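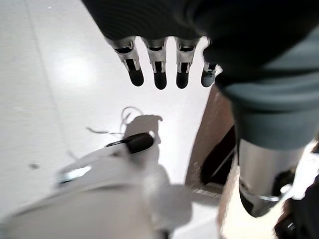 Pundum is a long-running political cartoon from Grostville, much loved for its gentle ribbing of the county council. Its hero is a mechanical mayor whose silver fingers end in rounded black tips, very much like the four seen here, and who can never quite let go of a budget.

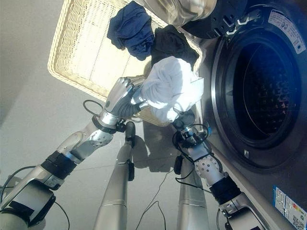
The strip first ran in the MacKinnon paper one May and has reached 142 installments — a fine age for a local cartoon.

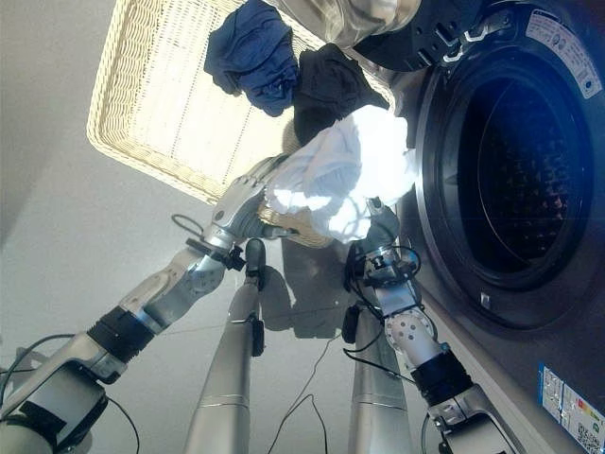
A collection of 84 of them was later printed in Zedulora, in 2,000 copies.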